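Disposable cup

A disposable cup is a drinking vessel intended for a single use. It is made of paper, plastic or foam and is common in cafes, offices and hospitals.

Use in the workplace

Many employers supply cups beside a water cooler. Office guidance usually asks staff to keep drinks away from cables and electrical equipment.

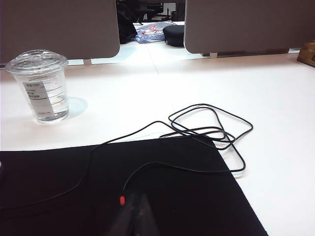
Materials

Clear cups are generally molded from PET or polypropylene. Polypropylene is more flexible and slightly cloudy. Logos are printed on the wall after forming.

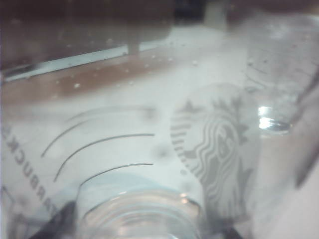
Translucent plastic cup with a printed Starbucks logo

Disposal

Recycling rules differ between cities. Cups with food residue may be rejected, and lids are often sorted separately. Some cafes offer a discount to customers who bring their own cup.

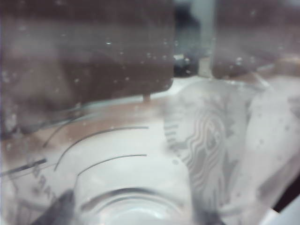
Wall of a transparent plastic cup, close view

See also: Paper cup; Drinking straw; Food packaging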